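Test tube rack

A test tube rack is a piece of laboratory equipment that holds several test tubes upright at the same time. Racks keep samples in a known order, prevent spills and leave the hands free for other work. They are found in teaching, clinical and industrial laboratories, and simpler forms are sold for home science kits, plant cuttings and the storage of spices.

Form

The most common rack has a top plate with round holes and a base on which the rounded ends of the tubes rest. Many designs add a middle plate, which keeps narrow tubes from leaning. Holes are usually arranged in straight rows, and on better racks each position is marked by a letter and a number so that a sample can be recorded by its place. Some racks also carry a line of upright pegs at the back, over which washed tubes are turned to drain.

The size of the holes sets the range of tubes that a rack can accept. A tube that is too narrow will tilt, and one that is too wide will jam or stand too high. Adjustable racks use soft inserts or spring clips to get around this limit, although the inserts are hard to clean and are seldom used where samples may be infectious.

Materials

Early racks were made of hardwood, often beech or mahogany, finished with oil or varnish. Wood is light and gentle on glass, but it takes up stains and cannot be sterilized well. Many schools nevertheless kept wooden racks in service for decades, and older examples are now collected.

Coated wire racks came into wide use in water baths, where the open frame lets warm water move freely around the tubes. Stainless steel is chosen for work at high temperatures and for repeated sterilizing. Polypropylene racks withstand the autoclave and most common solvents, and they can be molded in several colors for sorting. Clear acrylic allows the contents of a tube to be seen from the side, but it is damaged by acetone and alcohol and softens in an autoclave.

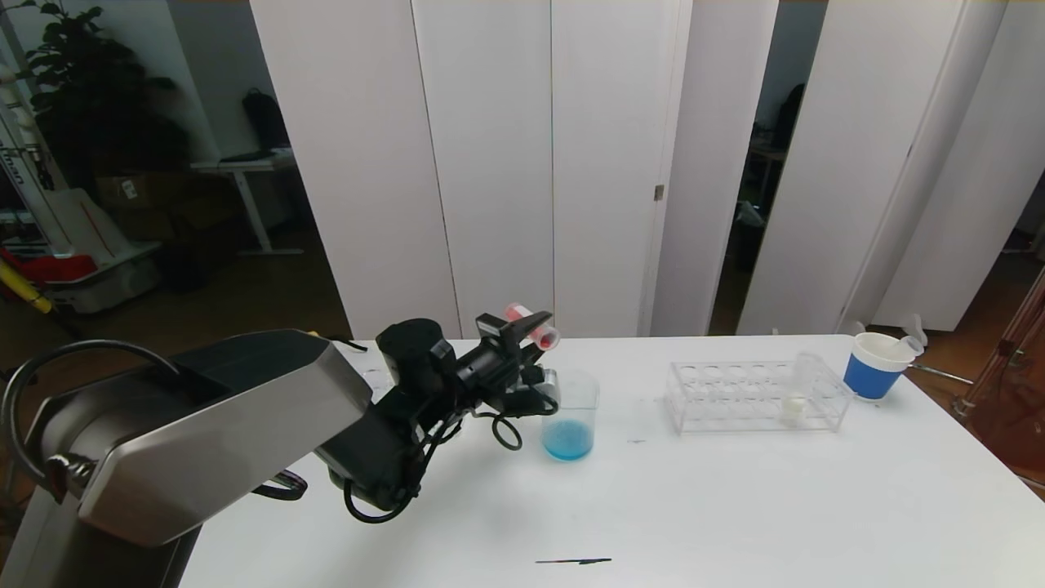

Opinion on clear racks is divided. A reader of the trade bulletin Lanside wrote that acrylic had been a poor bargain in a busy teaching room, where wiping down with alcohol left fine cracks around the holes within two terms, and that plain polypropylene should be the normal choice for students. The bulletin's editors agreed on the matter of cleaning but held that a clear rack was still worth having for color tests, in which a whole row must be compared at once.

Manufacture

Wooden racks are drilled from solid boards and joined with glue or screws. Plastic racks are either molded in one piece or cut from sheet and assembled. The workshop at Tadberg, which supplied schools from its founding until its closure, made drilled racks in beech only and offered them in three lengths. Its last catalog, issued in December, listed 1,550 racks as unsold stock. The rival firm of Kerekes turned early to molded plastic and sold its racks in cartons of seven – a number chosen to fit the shipping crates already in use.

Collections

The teaching museum at Skosuvier holds 2,000 items of laboratory ware, among them racks in wood, wire, porcelain and early plastic. Several of the wooden pieces carry burn marks and penciled labels from classroom use, and these have been left in place as part of the record.

Use and care

Racks are normally loaded from the back row forward, so that the hand does not pass over open tubes. A loaded rack is carried level with both hands. Wooden racks should be wiped and dried promptly and should never be soaked. Wire racks need to be checked for breaks in the coating, as exposed metal will rust and may scratch glass. Plastic racks that have warped no longer hold tubes upright and are usually discarded.

See also

Beaker
Centrifuge tube
Drying rack
Water bath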